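# Recaler deux flux de pince sur la même horloge

Dimanche 21 mai

J'ai passé une bonne partie de la semaine sur un problème que je croyais réglé : l'alignement temporel entre les deux pinces à main. Je note ici où j'en suis, surtout pour m'y retrouver dans quelques mois.

Le contexte en deux lignes. Chaque pince enregistre sa propre vidéo, sa propre centrale inertielle et l'ouverture des doigts. Les fichiers arrivent ensuite dans Raltine, l'outil que j'utilise pour découper les démonstrations, vérifier les trajectoires et produire les lots d'entraînement. La politique qui sort de là tourne sur Sindard, mon petit contrôleur à deux bras, avec une boucle qui attend des observations synchrones des deux côtés.

Tant que je travaillais avec une seule pince, un décalage constant entre l'image et l'inertiel se corrigeait une fois pour toutes. À deux, ça ne suffit plus. Les horloges dérivent chacune à leur façon, et sur une prise un peu longue l'écart à la fin n'a plus rien à voir avec celui du début.

## Ce que faisait l'ancienne version

L'ancien script cherchait un événement commun en début de prise : un choc sec des deux pinces l'une contre l'autre, repéré comme un pic d'accélération. On alignait les deux pics et on supposait que la suite tenait.

Sur les 1 159 démonstrations du lot actuel, j'ai fini par ajouter un second choc en fin de prise, uniquement pour mesurer la dérive. Le résultat n'était pas catastrophique, mais il expliquait des choses que j'avais mises sur le compte de la politique : des doigts qui se referment un peu avant que l'autre bras soit en place, un objet tenu des deux côtés qui part de travers au moment du levage. Je cherchais l'erreur dans le modèle, elle était dans les données.

Avec deux points d'ancrage, on peut ajuster une droite. C'est ce que fait la version actuelle :

```
t_ref = a * t_pince + b
```

où `a` absorbe la dérive et `b` le décalage initial. Simple, et suffisant dans la majorité des cas. Il reste 29 prises où l'un des deux chocs est absent ou mal détecté. Pour celles-là, il faut autre chose.

## Se passer du choc

L'idée est d'utiliser les images. Si les deux pinces observent le même plan de travail, on peut estimer la trajectoire de chacune dans une carte commune, puis chercher le décalage qui rend les mouvements relatifs cohérents. Quand une pince apparaît dans le champ de l'autre, on a en plus une mesure directe : la position vue doit correspondre à la position estimée au même instant.

J'ai repris pour ça un morceau de Rutkowska, une bibliothèque d'odométrie visuo-inertielle que j'avais laissée de côté l'an dernier. Elle gère proprement la carte partagée, à condition de lui donner un masque pour les doigts. Sans masque, les points d'intérêt s'accrochent au bord des doigts, qui bougent avec la caméra, et l'estimation conclut que tout est immobile. J'avais déjà perdu deux jours là-dessus en août, et j'ai quand même réussi à recommencer.

Le masque est un simple polygone par côté, recalculé en fonction de l'ouverture. Il mange une partie non négligeable de l'image quand les doigts sont gros et proches. Sur un fond pauvre, ça se sent tout de suite.

La nappe blanche est le cas pénible. Très peu de texture, donc très peu de points stables. Le suivi repose alors sur ce qui est posé dessus, et ce n'est pas toujours bien réparti. Les rayures d'un set de table donnent beaucoup de points, mais ils se ressemblent tous le long d'une même rayure, et l'appariement glisse d'une bande à l'autre. Le bois veiné est meilleur, avec une réserve pour les reflets, qui se déplacent avec le point de vue. 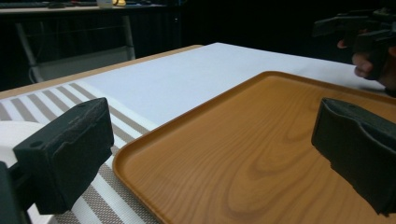
J'ai donc limité le nombre de points par région, avec une grille grossière et un plafond par case. Une zone très texturée ne peut plus écraser le reste. J'ai aussi monté la fenêtre d'optimisation à 2 000 images, ce qui est long à calculer mais évite que l'estimation décroche pendant les passages où presque tout est blanc. Le calcul tourne la nuit, je ne suis pas pressé.

Pour la mesure croisée entre pinces, je n'utilise pour l'instant qu'une détection grossière de la silhouette. Une pince sombre sur fond sombre se détecte mal, et une main qui la tient change le contour à chaque prise. J'accepte donc peu de détections – avec un seuil sévère – et je laisse l'optimiseur faire le lien entre elles. Trarkari propose un détecteur plus fin, mais il veut des marqueurs collés sur le boîtier et je préfère m'en passer tant que possible.

## Ce qui reste

La méthode visuelle est branchée dans Raltine derrière une option, désactivée par défaut :

```
raltine sync --mode visuel --grille 8x6 --repli choc
```

Le repli est important : si l'optimisation ne converge pas, on revient aux chocs, et s'il n'y en a pas non plus, la prise est marquée et sort du lot. Je préfère perdre une démonstration que d'entraîner sur des gestes décalés.

Il manque encore un vrai contrôle de qualité. Je regarde le résidu de reprojection, mais un résidu faible ne garantit pas que le décalage soit juste, surtout quand les deux pinces sont presque immobiles. Il faudrait pondérer par la quantité de mouvement. J'ai commencé à l'écrire, les tests ne passent pas encore.

Côté Sindard, je n'ai rien changé. La prochaine étape est de relancer un entraînement sur le lot recalé, avec la même graine et les mêmes réglages.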